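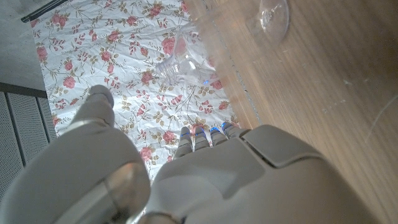

Hand over the rose sheet, clear bottle on its side, stemware behind. Clear-object set.

28 October 2023
Notebook - Verkeo hand evaluation, entry 14
Written up by A. Gkikas

Trial kit from Panderell, the Verkeo pair with the standard wrist adaptors. Purpose of the entry is to get the handling notes down before the loan period runs out and we have to give them a yes or no. Numbers are in the bench log, same entry number.

Mounting. Adaptors fit both arms with no shimming. The bolt pattern in the manual is drawn from the arm side, and the text beside it is written from the hand side, so read one and ignore the other. Torque spec is on the last page, not in the mounting chapter. Cable exit is at the wrist and the supplied cable is stiff. With slack enough for full wrist roll it makes a large loop outside the arm, and the loop will find the table edge if the elbow comes in low. Clipping it to the forearm cured that on one side and shortened the roll on the other. Want a softer cable or a right-angle connector. Asked Panderell in August about the connector, answer was that it is planned.

Power-up. The boot order matters: hands first, then the controller. The other way round the controller reports one hand only and has to be cycled. Manolis put a delay in the start script and I have not seen the fault since, but that is our fix and it should be theirs.

Homing. Fingers home one at a time, thumb last. Slow, and there is no way to home a single finger after a stall without running the whole hand. A stalled thumb costs a full cycle. Marked down for that.

Grasp presets. The kit ships with 3: pinch, wrap and flat. Settings are as follows from the start of this week on, please don't change them without a note here.
Pinch - closing speed at default, force limit lowered one step.
Wrap - closing speed lowered, force limit at default.
Flat - not used. Thumb ends up too far under the palm for anything on a tabletop.

Clear objects. Expected trouble and had it. The bottle goes over at low contact force before the wrap preset registers a touch on all fingers. Coming in from the neck end is worse than coming in from the side, the threads catch a fingertip and the body swings. Stemware I would leave out of any demonstration. The force reading drifts upward over a long hold, and I do not want to learn what the drift does to a thin bowl. Vasiliki suggests re-zeroing before every approach. It can be done from the script, adds a pause. To try.

Wrist camera. Patterned cloth behind a transparent object is a hard case for any detector and I am not scoring Verkeo on it. What does count is that the fingers take up a good part of the wrist view when half closed, so the last bit of the approach has to run on the earlier estimate. The mount has one position. A second hole further back would help.

Tabletop set. Small items inside the taped rectangle, both arms.

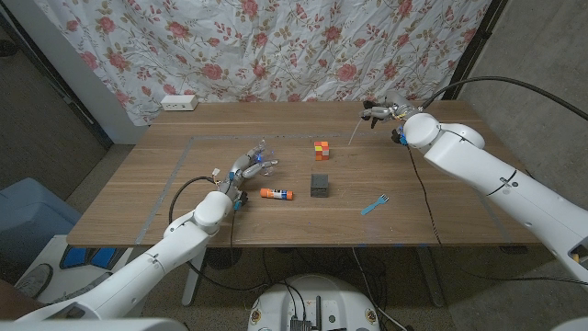 Charalambos Tsoukalas thinks the tabletop set flatters the kit and would hold off recommending it until the pinch preset has been run on thin flat items at the low force step, left hand and right hand separately. He would also like the two hands scored as two units. Fair on both points. The log sheet now has a column for side.

Notes by item, for the tabletop set:
Cube puzzle - pinch across opposite faces. If the grip is off centre a layer can turn and the contact estimate goes with it. Square up first.
Metal cube - wrap. The textured faces should suit the finger pads. Check the wrist for sag on the hold.
Glue stick - pinch across the body, not on the cap.
Fork - the hard one. Lies too close to the surface for the default approach height. Fingertips have to come down nearly to the wood and the stall detection reads table contact as object contact. Needs either a table offset in the preset or a separate preset. Charalambos's point stands here more than anywhere.

Two-arm work. No collision checking between hands is included in the kit, it is left to the arm controller. Our margin is set at 165 mm wrist to wrist. Handover tests wait until someone has sat down and reduced that properly.

Maintenance. Panderell quote up to 2,000 cycles between tendon checks. The check needs the back cover off. Ask whether it can be done here or whether the hand has to go back, the quote doesn't say.

Open:
- re-zero pause, me
- thin item runs by side, Charalambos
- table offset, Manolis
- letter to Panderell on connector, single-finger homing and service terms, Vasiliki

Leave the pair mounted. Controller off at the switch when finished, hands second.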